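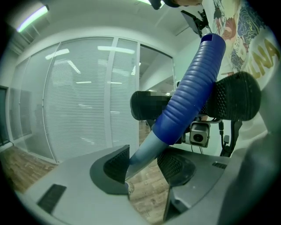

Fig. 1. Blue ribbed tube between two textured black pads.

Venue Sponsorship and Display Technology
Handout for session 3, 19th August

Reading for this session: the Plornimberg ballpark announcement, and the vendor summary from Gusteck. Read both before class and mark every claim that has a number in it. There are fewer than you would expect.

1. What a partnership announcement says

The word "partnership" covers a lot of ground. In the Plornimberg case the ballpark bought a scoreboard from Gusteck and Gusteck got its name on the outfield wall. You could call that a purchase with a discount. The announcement never gives the price, the length of the deal, or who pays when a panel fails in the middle of a homestand.

Look at the verbs. The display will "transform" the fan experience and "elevate" game day. Neither can be checked. "Installed" can be checked, and so can "replaced."

2. Attendance claims

The usual argument is that a bigger screen brings more people through the gate. Plornimberg reported an average crowd of 4000 in the season after the new board went up. Before you give the board any credit, ask:

What was the average the year before? (Not stated.)
Does the figure count tickets sold or people in seats?
Did the schedule change? The club added 2 fireworks nights that season.
Was the team any good?

Minor league attendance moves with weather, school calendars and giveaways. A scoreboard is one thing among many, and it is the one with a vendor behind it.

3. The ad revenue model

This part of the case is stronger. A fixed sign holds one sponsor. A video board can rotate through many, and the club in our reading says it sold 40 spots. But count what a spot is worth when the crowd is looking at the field, in line for food, or on their phones. The Gusteck summary treats every ticket holder as a viewer for every spot. I don't accept that and you shouldn't either.

Compare the Bellamy arena, which kept its old board and put the money into restrooms and concession stands. We have no good numbers from Bellamy, so be careful about using it as proof of the opposite.

4. Public money

The Karnari stadium is city owned. Its display was paid for out of a maintenance fund, which raises the question of whether a new screen is maintenance. Read the lease terms in the packet, mainly the section on who keeps the advertising income. We will come back to this in October with the bond material.

For next time

Write one page on either the attendance claim or the ad model. Say what evidence would change your mind. Quotes from press releases do not count as evidence, including the ones I have used in this handout.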